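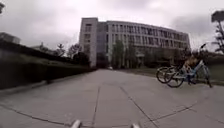 Home | Posts | Archive | About

Who owns the governor's horses?

12/27/24

The inventory of the former governor's residence at Darunby was released in July. It runs to 900 pages, and most of it is furniture. I read the section on livestock, which covers 20 horses kept in stables on the east side of the grounds.

The legal position is odd. The house and land belong to the province. The horses were registered to Fodor, a holding company with one director. Feed and vet bills were paid from the roads budget, under a line called "surface upkeep." When the governor left office, the court froze the company's assets. A frozen bank account can sit for years. A horse eats every day.

The court then named Erzsébet Bárány as receiver for the animals. Her first report lists 3 choices: sell at auction, transfer to the state stud at Jadendale, or leave them in place and charge the estate. She asked for the second. The judge has allowed only the third, pending appeal.

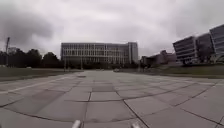

What the rules say

The asset code treats animals as movable property. Movable property under seizure may be sold early if it is "subject to rapid loss of value." The clause was written for fruit and fish. Bárány argues that it covers a horse past a certain age. The company's lawyer, Sándor Fekete, argues that the horses are breeding stock and hold their value. He has filed 7 motions on this point. I have read all but the last, which is sealed.

My own view is that the clause applies. The test is loss of value net of cost, and the cost of care is listed in the receiver's report. Fekete's filings leave it out.

The province also has a weak claim to ownership through the roads money. It has not pressed it. If it did, it would have to explain who signed off on the payments.

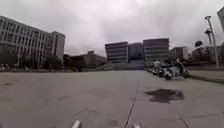

The plaza on a gray day.

The next hearing covers the stud transfer only. I will post the ruling when the clerk releases the text. Corrections are welcome, especially from anyone who has the feed invoices.

Contact | Copyright 2024 | Back to top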